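Blurry frames, and why I stopped throwing them out

1/27/18

So I finally have a result to show for the last few months, and it's a kind of backwards one, which is my favorite kind!
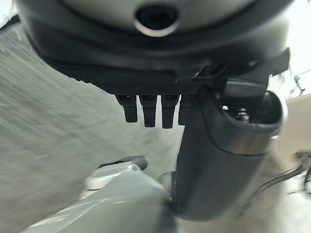 Some background if you're new to the blog. I work on wrist cameras, meaning the little camera rides along with the gripper and sees whatever the gripper sees. The project is called Plivside (I picked the name off a list and have regretted it ever since). The idea is to teach an arm to line itself up with things on a table by showing it lots of recorded motions, with pictures going in at one end and small corrections to the arm's path coming out the other.

When I started back in August I was very strict about the pictures. Anything with motion blur got tossed. I had a little script that gave each frame a sharpness score, and if the score was too low, out it went. It made sense at the time. Blurry pictures look awful, you can't find corners in them, and I'd read plenty of papers where the first step is "we removed low quality images" and then they never mention it again.

The trouble is that an arm blurs the world whenever it moves fast. When I threw out the blurry frames I was throwing out nearly all of the fast parts, and what was left was a training set made of an arm creeping along or sitting still. Guess what my model was good at? Yep. It was lovely at creeping. Ask it to make a quick reach and it would wobble, slow down, wobble again, and finally get there like somebody looking for the light switch in a hotel room.

I blamed the wrong things for weeks. I blamed the cable tugging on the wrist. I blamed the learning rate, then the lens, and then I rewrote the timing code, which did have a bug in it, but fixing the bug changed nothing. Then one evening I was scrolling through the reject folder looking for something else and thought, hang on, these all come from the middle of the reach.

The test I ran is pretty simple. I made 2 training sets, each with 1000 frames. The first was the old way, sharp frames only. The second had 700 sharp frames and the rest pulled straight from the reject folder, streaks and all. Same network, same settings, same number of passes through the data. Then I ran both on the same set of reaches, with the starting positions shuffled so I couldn't accidentally play favorites.

The sharp-only model did what it always does. The mixed one just... went! It still overshoots on the long reaches, and I'll get to that, but the mid-reach wobble was gone in most of the runs, and on slow moves I couldn't tell the two models apart. I was braced for the blurry frames to cost me some precision at the end, right when the fingers need to be in the right spot, and so far I haven't seen it.

My best guess (and it is a guess) is that the streaks are useful. They run along the direction the camera is traveling, and longer streaks mean it's going faster, so a single picture carries a bit of speed information that a sharp one doesn't have. Meanwhile the parts of the gripper that move with the camera stay pretty crisp, so the model gets a steady thing to compare against. I want to check this properly by adding fake blur to sharp frames in the wrong direction and seeing if the model gets confused. If it does, I'm probably onto something. If it doesn't, back to the couch to think.

Now for the overshoot. I tried 4 different mixes after that first run, and the more blur I put in, the more the arm sails past its stopping point on long reaches. Some of that may be my slowdown code, which is old and has comments in it I no longer understand. I also had auto exposure turned on the whole time, so bright spots wash out to white in some frames and look fine in others, and I really should have locked that down before starting. Lesson learned, though I say that every time.

A couple of people asked in the comments last time whether I'll share the frame sorting tool. It's called Mukis, it's one messy file, and yes, once I take out the folder paths that only exist on my computer. It no longer deletes anything. It puts a sharpness score next to each frame and leaves the choosing to you.

Next up is the wrong-way blur test, with the exposure locked this time, and then I'd like to swap in a smaller network to see if the result holds. Also I need more disk space, now that I'm keeping everything.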